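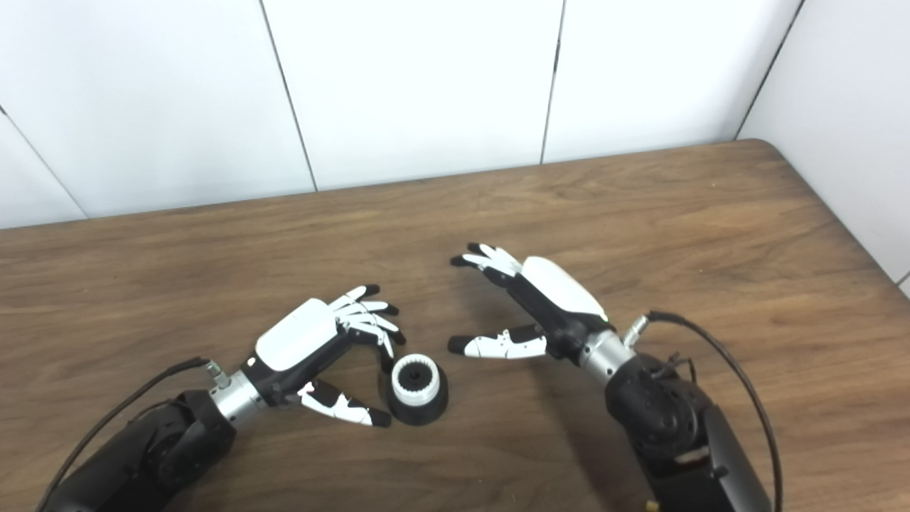 The **Narkasitz Open Day** is a yearly public demonstration of two-armed robots held at the Narkasitz workshop of Fuvska, a maker of robot control software. It takes place each February. The first was organized by Hòa Chu and Glenys Pearce and drew 300 visitors; the most recent drew 600.

## Program

The main event is the tabletop handling demonstration. A pair of arms with five-fingered hands works at a wooden table on a single small part, such as a black-and-white cylindrical piece with a toothed ring on top. The usual task is to pick the part up with one hand, pass it to the other and set it down again. Each session lasts 30 minutes, including questions, and an operator stays at the controls throughout.

Visitors stand behind a rope line and may ask for the part to be moved to a new starting position between runs. Failed grasps are left in the program — the operator talks through them and starts the run over.

Shorter talks are given in the room next door. Đức Từ has spoken on finger control and Trí Dương on cable wear at the wrist.

## History

The open day grew out of private visits arranged for customers of Lamska, a parts supplier. Early sessions used two-finger grippers. Five-fingered hands were added for the third open day, when Nghĩa Cao took over the program. Children under 11 are admitted with an adult.

## See also

- Jang (control software)
- Two-armed robot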